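Home Shop Planners & Paper Refills Contact
Reading time: 2 min

Cloltance Undated Weekly Planner, from Plurer

We first made the Cloltance for people who buy a planner in February and feel bad about the empty month behind them. The pages are undated, so you write in your own numbers and begin whenever you like – in the middle of a busy spring, if that's when you get around to it. Each week opens flat across two facing pages, with a column for every one of the 7 days and a wide strip along the bottom for groceries, phone calls and all the other little things that never seem to belong to a particular day.

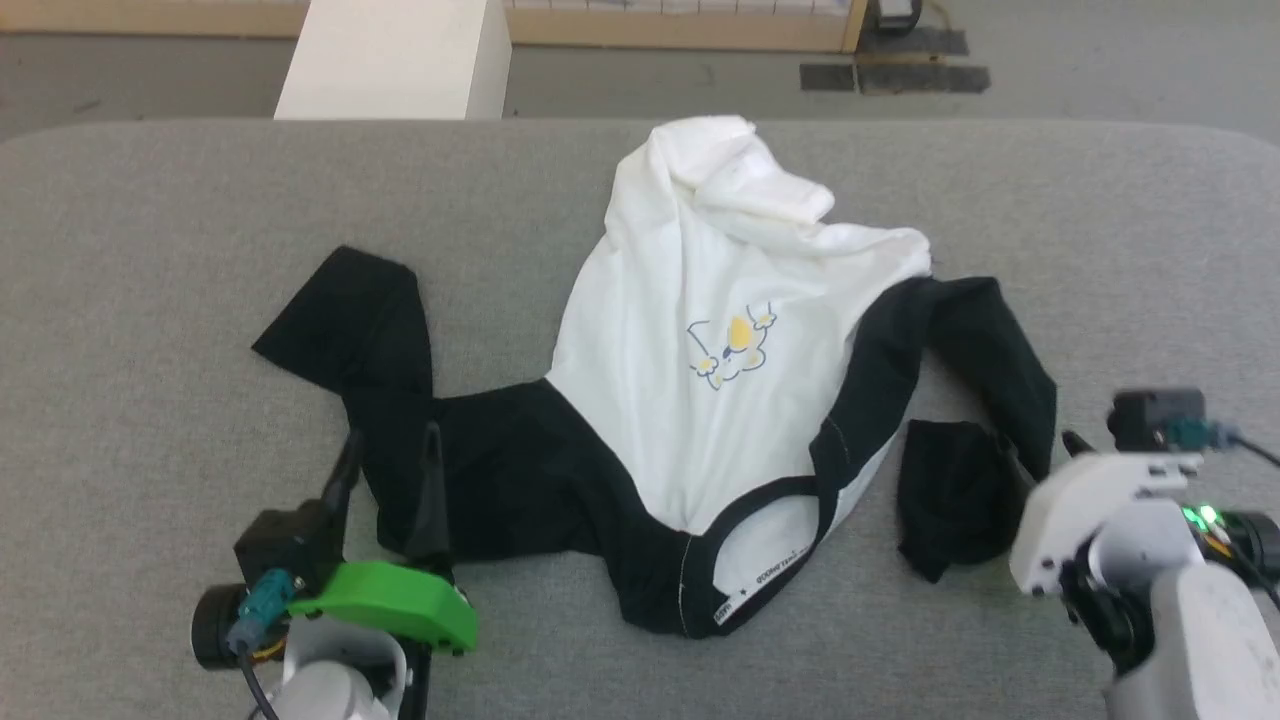 Raglan top with black sleeves and a small cartoon print.

The paper is a soft cream, a bit heavier than what we used in the old Vincze edition, and it takes fountain pen nicely if you give the ink a moment. There are 225 pages in all, including a ruled notes section at the back that Etelka Bozsik talked us into (she fills hers with recipes and was forever running out of room).

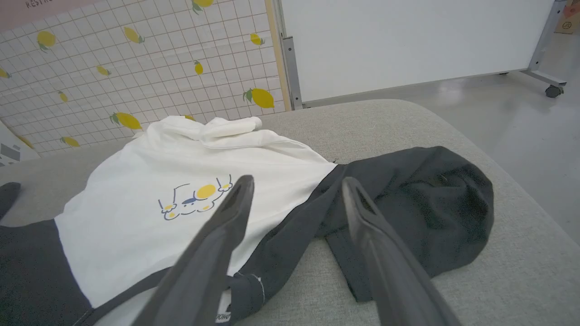 The cover is wrapped in woven cloth and closes with an elastic band, and there's a pocket inside the back for receipts and stamps. Refill blocks are sold separately and slide right into the same cover, so you can keep the one you've broken in for as many years as you please. Item no. 934. Ships from our Fusville workroom.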